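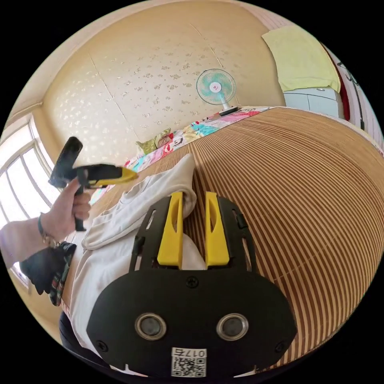 By Hwa-young Ji

For most of my life I folded clothes on whatever was closest. In my first apartment it was the lid of the washer. Later it was the kitchen table, after dinner, with a wet spot from somebody's glass always waiting for a sleeve. I now think the best place in a small home to fold clothes is the bed, and I think the bed should be bare when you do it, or as close to bare as a summer bed gets.

By bare I mean a bamboo mat with the quilt pushed up to the far end. Anyone who grew up with these mats knows the feel of them. They're firm. A shirt put down on one stays where you put it, which it won't do on a fluffy comforter. On a comforter the cloth sinks, the hem goes crooked, and you end up holding the whole thing against your chest and folding it in the air. People who fold in the air will say it works fine. I have seen their drawers.

My friend Zixuan Zheng disagrees with me on this. She says the bed is for sleeping and that laundry on the bed turns into laundry on the floor by 11 at night. She has a point about the second part. I have moved a pile from bed to chair and back again for 3 days running. But that's a problem with leaving the job half done, and a table doesn't fix it. A pile on the table just means you eat standing up.

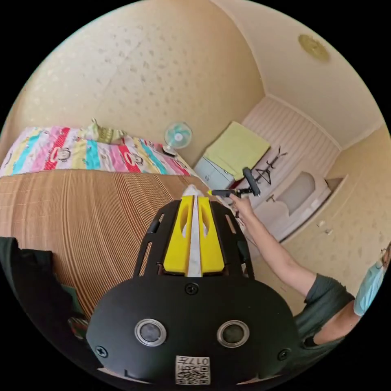
What the room needs

Very little. I've read articles that want you to buy a folding station, a set of dividers and a plastic board with hinges. I bought one of those boards from a shop called Nenine and used it 2 times. It makes every shirt the same width, and my shelves are not the same width, so I was back to doing it by hand.

A wall at the back of the bed helps, so the quilt and pillow have something to lean on and don't slide back down at you. A small fan helps in summer. I keep mine on the low setting, because on high it picks up the light things. Daylight is the other one. White clothes look clean under a ceiling bulb and then you get outside and find the coffee.

I would also leave the colorful bedding alone. There is a style of bedroom now, all oatmeal and gray, and I understand it, but a bright quilt with a silly print does no harm to anyone. A white top is easy to see next to it. Children will sit on a bed like that and hand you socks. They won't do it in an oatmeal room, or mine wouldn't.

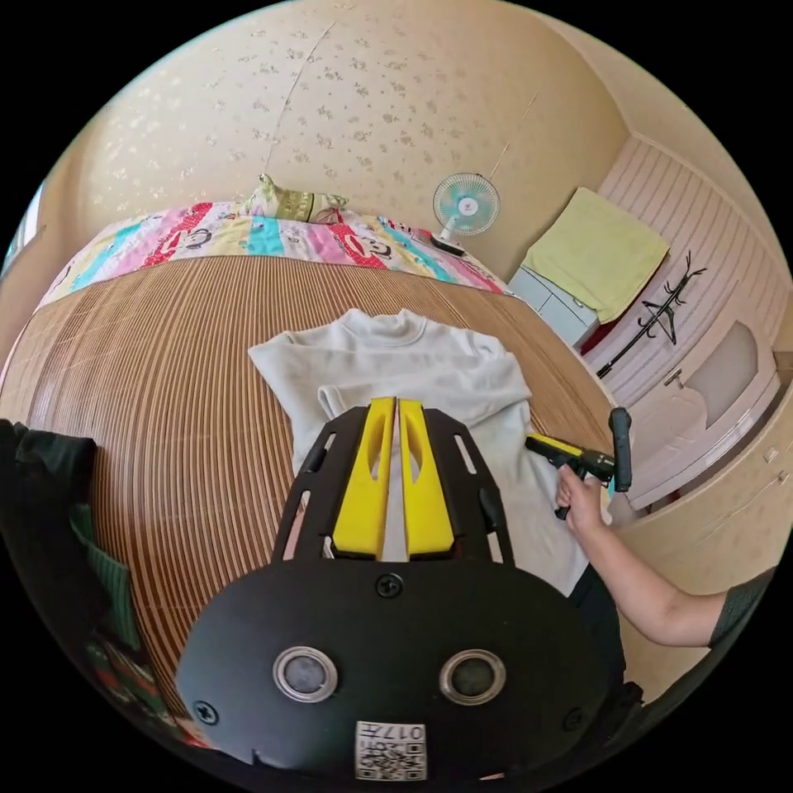
A white sweatshirt on the mat, with the quilt folded at the far end.

Sweatshirts are where I lose patience with the usual advice. The rolling people want you to roll everything, and a rolled sweatshirt is a log. It takes up half a drawer and comes out with a ridge around the middle. Fold it flat. Lay it face up, smooth it from the collar down with the side of your hand, and bring one sleeve across the chest, then the other. Fold the sides in if your shelf is narrow. Then bring the bottom up to the collar, once for a shelf, twice for a drawer.

Don't try to do it straight from the heap. A sweatshirt that starts as a crumple needs a minute of pulling and patting first — cuffs out, ribbing flat, nothing caught underneath — and skipping that minute is why people believe they are bad at folding.
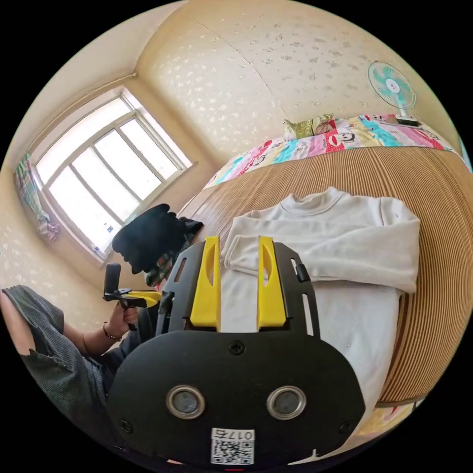
I'd also say sit down for it. Standing over a low bed is hard on the back, and the job gets rushed. Sitting on the edge, I can do a week's wash for the household before the kettle needs a second thought. Zixuan stands at her table and is finished sooner than I am, and she will want me to admit that. Fine. Her sweatshirts have ridges.

When everything is put away, I wipe the mat with a damp cloth, let it dry with the fan on, and pull the quilt back down.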